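Skelmont Marble-Look Table Cover: My Review After a Whole Summer

I have been putting off buying a new table for years. Mine is solid and it was free, and it has a ring from a hot pan right in the middle that shows up no matter how much oil I rub into it. So last spring I went looking for a stick-on cover instead, and after reading far too many reviews late at night I ordered the Skelmont marble-look film in light beige. I've been meaning to write this up ever since, and now it's September and I've lived with it long enough to have opinions!

First, what it is. It's a thick adhesive film that comes on a roll, and you peel off the backing as you go and smooth it down with a little felt-edged squeegee (one is included, and it's decent). The pattern is a soft marble, beige on beige. I was worried it would look like a cheap bathroom, because the last one I tried, a white one from Tunden, had these hard gray veins that repeated every foot or so, and once you saw the repeat you could never stop seeing it. The Skelmont is much calmer. I had to hunt for the repeat, and I only found it when I was down at table level picking crumbs out of the seam.

I paid 84 dollars for the wide roll, and yes, that is a lot for what my sister calls fancy shelf paper. The Tunden was less than half of that. It also curled up at the corners inside of a month, so I figure I've already paid for cheap once.

Putting it on took me most of an evening. The instructions say to clean the table with rubbing alcohol and let it dry, and I did that, and then I found a dried blob of pancake batter underneath the rim and had to do it again. Start at one short end. Peel back only a hand's width of the paper and get that first strip perfectly straight before you do anything else - I mean it, get down and look along the edge. I was off by a hair at the start and by the far end I was off by the width of my thumb. The film does lift and restick if you're gentle, which saved me, but the adhesive picks up every bit of lint and cat hair in the room while it's in the air. I have one hair sealed in there forever now. It's near the fruit bowl and I've made my peace with it.

Bubbles were not as bad as I expected. I got a handful of small ones and pricked them with a pin, and they went flat. The corners are where you'll swear. I used a hair dryer on low and a fresh blade, and three of the four came out neat. The fourth one faces the wall.

Now, wear and tear. I had 2,311 product reviews to scroll through before I bought this, and the same complaint kept coming up, that it scratches. So that was the first thing I watched for. Plates are fine. Mugs are fine. A ceramic planter with a rough bottom left a dull patch when I dragged it, and that was my own fault. Coffee wipes off even after it's dried. Turmeric left a faint yellow shadow that faded over a week or two by the window. I wouldn't put a hot pan on it, and I've told everyone in the house so about 2,000 times.
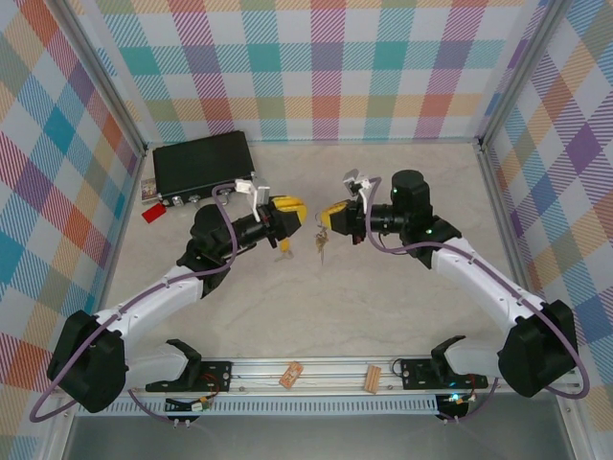

Keys are my real test for any tabletop, because that's where they land in this house, no matter how many hooks I put up. They come in with grit on them and they get tossed and slid. On beige I like that I can find them! My old table was dark walnut brown and things just sank into it, but brass keys and a little yellow-and-gold tag stand out on this marble pattern, and a black case on it is impossible to miss. The other side of that is that clutter looks like more clutter on a light surface. Anything red or colorful jumps right out at you, even if it's only the size of an eraser, so if you're a person who leaves things lying around, be warned.

I'd also think about what goes next to it. The beige is quiet enough to get along with a busy fabric, and pastel plaid with it looks sweet to me, a bit like an ice cream parlor. My own curtains are plain green from Costolska and they look fine too, if a little serious. What I wouldn't pair it with is real stone. I set a Zhong marble cheese board on it when people came over and suddenly the table looked very much like a sticker.

A few odds and ends. The smell is strong for two days, so open a window. Order more than you measured for, because I had only a sliver left over and nothing to patch with. The matte finish doesn't glare under a lamp, and I love that in the evening. And the roll I got was 100 percent free of creases, although plenty of the reviewers weren't so lucky, so unroll it all the way when it arrives and check it before the return window closes.

Would I buy it again? Yes, in the same color, and I'd ask somebody to hold the other end this time. Four stars, with the missing one for the corners and the price.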